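Right, robot maintenance thread, as promised to the three of you who asked! How I look after the two-armed tidying machine I run in a flat in Dudton. Mostly small jobs, mostly with a cloth in my hand.

Background: white body, two arms, grippers in white, grey and black, and its own camera at the wrist. The control software is Prosumlow, with Uçar's mounting kit holding the wrist camera. I set the whole lot up in March and it has been a joy ever since (mostly).

Job one, every session: wipe the cameras. Head first, then wrist. A thumbprint on the wrist lens does more harm than anything else I've met, and you only spot it when the picture goes milky.

Job two: home both arms and watch them do it. Don't go and make tea. I listen for the shoulders, then the elbows, then the wrists. A happy joint hums, a dry one sort of chirps.

Job three is exposure, my favourite! This room has a huge window with sheer curtains, and a black glossy table right in front of it. Lovely to sit in, horrible to tune for. I set the head camera for the tabletop and let the window blow out to white.
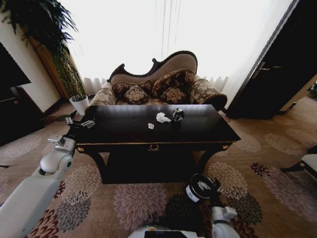
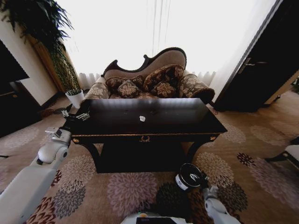
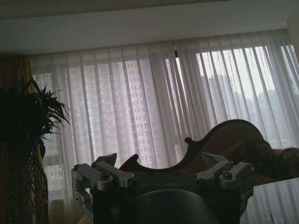 Two from the head camera with the table, then one from the wrist, gripper in the foreground.

See the can and the crumpled tissue in the first one? Shiny thing, pale thing, dark top. If I can make both of those out clearly on the monitor then the exposure stays put for the day. The little white bit in the second is a tougher test and I love it.

The wrist view is where I check the brackets. You get the screw heads on both sides staring straight at you, so I take a still every Thursday and flick between it and the last one. If a bracket has crept, it jumps out at once. So satisfying.

Screws: snug, then 7 degrees more, then leave them alone. I used to crank them until they squeaked and ended up chewing a head. Birkeck sent me a bag of 20 spares and I've used 2.

Finger pads next. Damp cloth, no sprays, then close the gripper on a strip of paper and tug. If the paper slides out easily, clean them again. Still slides? New pads.

The log says 2,558 grips on the right hand since the last pad change, which I'm really pleased with. The left is lagging a bit, I need to give it more to do.

Still to sort: a faint tick in the left elbow when it's stretched right out. Could be a cable clip. Going in with a torch this evening and I'll add to the thread if I find it!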